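From: Brelbridge list member
To: brelbridge-makers
Date: Oct 24, 2018
Subject: Re: [brelbridge-makers] Floor in the back room, again

The previous message said:

> I see the matting has migrated once more. On my last visit the black
> pieces were where the navy pieces used to be and the chairs were on
> the tile side, which I thought we had voted against in February. Also
> somebody has been taping. Is there a plan, or is this weather?
>
> And who do I see about the tape budget, if there is one?

There is a plan. It was sent to this list in February under the subject line "Floor," drew 17 replies, and 11 of those were about parking.

For anyone who joined after that, a short version. The back room at Kirden has white tile with gray grout, laid by the previous tenants, who sold fish and needed a floor that could be hosed. We do not sell fish. We drop small screws, and a small screw on white tile bounces once and then lives under the radiator until the lease is up. So we bought matting, in two batches, a year apart, from two places. The first batch is black. The second was also sold as black and is navy. It was nonrefundable once unwrapped, and it had to be unwrapped to find out.

The tape is mine. I put it down over two evenings and I'd like it left alone. White tape, along the joins, for two reasons. The edges of the navy lot curl, and everyone who comes through with a coffee finds the curl with a toe. Also, with the joins marked, a person who takes up a mat to chase a washer can see where it goes back. That was the theory. What happens is that the mat goes back one over, and the tape now documents where a mat used to be.

On the tape budget: I have used 3 rolls. The receipt is in the drawer with the other receipts, under the stapler that doesn't. If the list wants to reimburse me I will not put up a fight. If it wants to know why I bought the good stuff, I tried the cheap stuff along the door and it left a line of glue that has since collected a fair sample of everything in the building.

Yes, one of the strips runs off at an angle. I have had two private emails about this. The walls in that room aren't square, a fact you can check with any tape measure and ten minutes you won't get back. If you start from the window wall and somebody else has started from the door, you meet in the middle with a wedge. Potgieter Flooring quoted us 400 to take up the lot and relay it properly, and the feeling at the time was that we could live with a wedge.

Now the chairs. The white ones with the wooden legs belong in the back room, on or near the black rug. The rug exists because splayed legs on bare tile make a noise like a goose, and the Zornness choir upstairs wrote to us about it, very politely, twice.
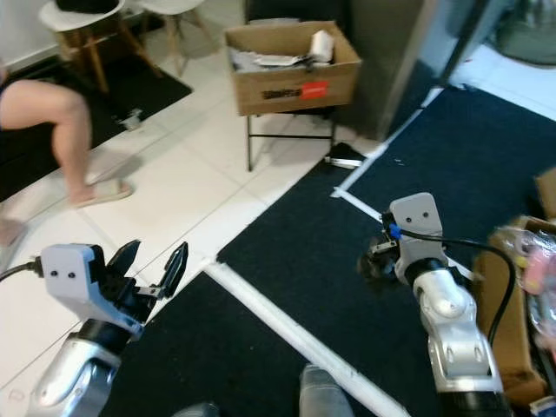
The other thing about the chairs is that they aren't shelves. I've picked up two sweaters, a lunch and a bag of zip ties off those seats this month. There are hooks by the door. They were put up for the purpose and so far hold one umbrella.

On shoes, which came up at the bottom of the February thread: slippers are fine, and I'd say preferable on the mats, since boots bring in grit and the navy shows all of it. Socks on the tile are at your own risk. It's cold from now until spring and slick the day it's mopped.

What I'd ask for, in the meantime:

Put a mat back where you lifted it. If you can't tell where that was, leave it leaning on the wall and write to me.

Don't pull up tape to "see if it comes up." It does.

If you have a strong view about black versus navy, I'll be in on mopping night with a bucket and can hear it then. There's a second mop.

I haven't forgotten the question about the radiator cover. The spare one is in the hall cupboard behind the folding table, and it doesn't fit either.

--
Brelbridge Makers, back room, Kirden
List settings and archive are at the bottom of the welcome email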